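3.2 Sample and materials

The survey went out to adults who had come back to a childhood puzzle after a gap of at least five years. We call them returners below. Recruitment was through two hobby mailing lists and a notice at the Brudbridge public library, plus a table at the Loltgate spring fair (less useful than hoped, most people there were already active solvers). 169 forms came back. After dropping blanks, doubles and people who turned out never to have stopped, 126 were usable. All numbers from here on are out of 126 unless stated.

Form was two pages. First page, history with the puzzle: age at first contact, who gave it, how far they got, when they quit. Second page, the return: what set it off, what they bought or dug out, how they learned this time. Last item was an open box, "anything else you remember." We expected one-liners. Many people filled the back of the page too.

Coding of the open answers followed the scheme in Laitinen, with two changes. We merged "boredom" and "spare time" because our coders could not keep them apart. And we split "family" into givers and rivals — a sibling who solved it first is a very different memory from an aunt who wrapped it up. Two coders, each read everything, disagreements talked through. Agreement was good on triggers and poor on feelings, so feelings are reported only in quotes and not in tables.

3.3 Old and new puzzles

A point that came up early and that the form did not plan for. Respondents talk about the object itself a lot. The 3x3 cube many of them owned as kids had paper or plastic stickers, and the stickers are all over the answers: peeling, fading, going gray at the corners, being swapped around to fake a solve. "I moved the stickers" or something close to it was so common we gave it its own code (STK).

Newer cubes often have no stickers. The color is in the plastic, the corners are rounded and the turning is lighter. Figure 7 shows a cube of this general type. For returners the change matters in a practical way. There is nothing to peel, so the old cheat is gone, and several people wrote that they felt a bit robbed by this. Others said the lighter turning was what made them stick with it the second time. One wrote that her childhood cube "fought back" and the new one did not.

We did not ask which brand people bought, which in hindsight we should of. Some gave it anyway but too few to use. Price was also left out. 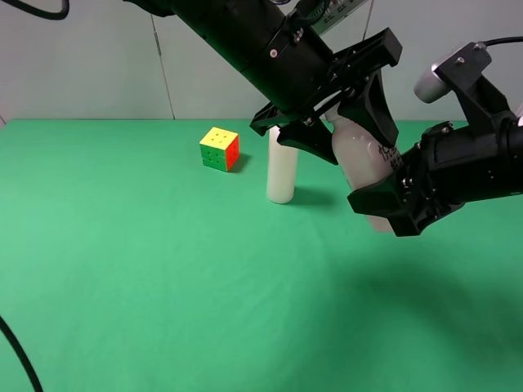 Figure 7. Stickerless cube with yellow, green and red-orange faces showing.

3.4 What set off the return

Triggers fell into a few large groups and a long tail. Finding the old puzzle while clearing a house was the one we expected to lead, and it did. Watching a child in the family learn it came next. Then video, usually seen by chance and usually late at night. Illness or a long stay indoors came up less than the earlier Tisstead interviews would suggest — possibly because those were done in a clinic waiting room.

Season may play a part. A good share of the dated returns fall in February, which fits with gifts in the house and bad weather outside, but recall of months over several years is weak and we would not push it.

Seven respondents said there was no trigger at all. We kept them as a group of their own. Their answers are short and, read together, a little cross, as if the question was silly. Fair enough.

3.5 Learning the second time

Most had been stuck on one side, or one side and a layer, as children. Most now solve the whole thing from a written or filmed method. Very few worked it out alone, and those who did make a point of saying so. There is some shame around using a method, mainly among the older respondents; younger ones do not seem to see a method as help at all, its just how the thing is done.

Times were given without being asked for. We do not report them. They were self-timed on phones and kitchen clocks, and people remember their best one.

A smaller set gave up again within weeks. Their reasons look much like the first time round: lost interest after the first solve, hands hurt, somebody borrowed it. The link between a full solve and quitting is picked up again in section 4, where we treat the first solve as a possible end point for the hobby as well as a start.

Filed under: Play and Leisure Studies | Adult Hobbies | Working Papers

Contact the editors | © Brudbridge Papers on Everyday Life. All rights reserved. | Back to top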